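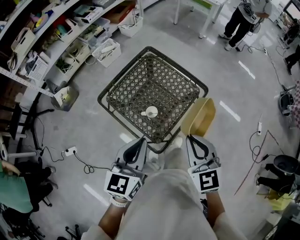 The green basket should stay on the floor until everything on the low shelves has been gone through, one member asked, so that cups and bowls don't end up back in three different cubbies. This was agreed before the first item and is entered here for that reason.

**Shared Workroom, Gistora building**
Minutes, Oct 20, 2022

**1. Previous minutes**
Accepted with one correction: the shelf labels were ordered from Duseo, not Morelli.

**2. Cups and bowls**
Cups, mugs and plastic bowls go in the green wire basket for now. Anything chipped is to be thrown out. The rest will be washed and given one cubby near the sink end. A request for a second basket was turned down until the first one is full.

**3. Open shelving**
The white unit stays where it is. Moving it to the window side was discussed again and dropped. Bins on the floor in front of the shelves make the bottom row hard to reach. Cables are to be kept in one basket and tied before they go in. Small items on the top shelf will be sorted by the people who use them. Whatever is left unclaimed goes to the Justance swap table in April.

**4. Power strip and floor**
The strip on the floor was raised by two members. Chairs roll over the cord. Morelli quoted 700 for a wall outlet and 2,000 for outlets along the whole side. The meeting preferred the single outlet. A cord cover will be bought in the meantime.

**5. Budget**
The room budget is 3,000 for the year. The outlet will be paid from it. Labels came to 17 and have been paid.

**6. Other business**
Dishes left on the white table overnight: a note will go up. One member objected to another note on the wall and asked for this to be recorded.

**Actions**
- Cord cover: to be bought before the next meeting
- Outlet: reply to Morelli, single outlet only
- Labels: put up once the cubbies are sorted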